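引っ越しのキッチン荷ほどき、私が落ち着いたやり方

引っ越しって、荷造りより荷ほどきのほうがつらくないですか? 私は今回で5回目なんですが、毎回キッチンで心が折れてました。今回はちょっと順番を変えたら、夜の8時にはふつうにお味噌汁が作れたんです! 忘れないうちに手順を書いておきます。

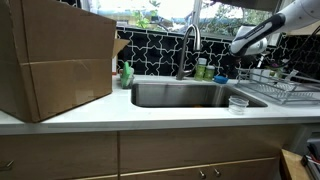 文・Junpei Onishi|カテゴリ:引っ越しと収納|9月

まず、荷造りの段階の話から。箱に「キッチン」とだけ書くのはやめましょう。私は前回それをやって、おたまを探すのに半日かかりました(結局、本の箱から出てきた)。今回の箱は家じゅうで24個、キッチンはそのうち7個。書くのは中身じゃなくて「いつ使うか」です。

・今夜:やかん、小鍋、包丁、まな板、お椀、箸、洗剤
・今週:フライパン、調味料、保存容器、ふだんの皿
・いつか:土鍋、製菓道具、来客用の食器

番号と中身の対応はスマホのメモに入れておくだけ。Rotichというメモアプリを使いましたが、紙でもぜんぜんいいです。ラベルは箱の上じゃなくて側面に。積んだら上は見えませんからね。

新居に着いたら、箱を開ける前に棚を拭きます。早く開けたい気持ちはわかる、でもここは我慢! ぬるま湯で絞った布で棚板を拭いて、扉を開けたまま25分ほど放置。そのあいだに私はコンビニでおにぎりを買ってきました。棚が乾いたらシートを敷きます。Durktonの649円のやつ、はさみで切りやすくて気に入ってます。

次に置き場所決め。棚の扉に付箋を貼って「皿」「鍋」「乾物」と書いていくだけなんですが、これをやると家族に手伝ってもらうときがものすごく楽です。いちいち「これどこ?」と聞かれない。付箋は翌週まで貼りっぱなしにして、使いにくかったら貼り替えてください。うちは乾物が2回引っ越しました。

ようやく箱です。一度に開けるのは1箱だけ。床に置くと腰にくるので、私は台の高さで作業する派です。重い箱は無理に持ち上げず、半分くらい中身を抜いてから移してくださいね。 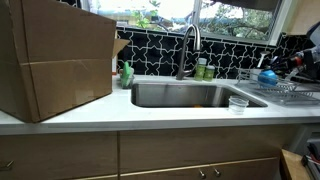
窓のそばは明るくて作業がはかどります。

皿は包み紙をとったらその場で欠けを確認。緩衝材はRorhamの大きい袋にどんどん放り込みます。きれいにたたもうとすると本当に終わらないので、くしゃくしゃのままで大丈夫。空いた箱だけはすぐつぶします。部屋が広くなると気分がぜんぜん違う!

食器を全部洗うかどうかは好みが分かれるところ。私は新聞紙で包んだものだけ洗って、薄紙のものは拭くだけにしました。母には渋い顔をされましたが。

「いつか」の箱は、開けずに押し入れへ。3か月たっても開けなかったら、中身を見直すタイミングだと思っています。前の201号室から持ってきたホットサンドメーカーが、まさに今その箱で眠ってます……。

つぶした段ボールは紐で十字に縛って、地域の回収日に。引き取りサービスがついている業者もあるので(うちが頼んだStaltanceは1回無料でした)、捨てる前に契約書を見てみてください。

食洗機まわりの収納については、もう少し暮らしてからまた書きますね。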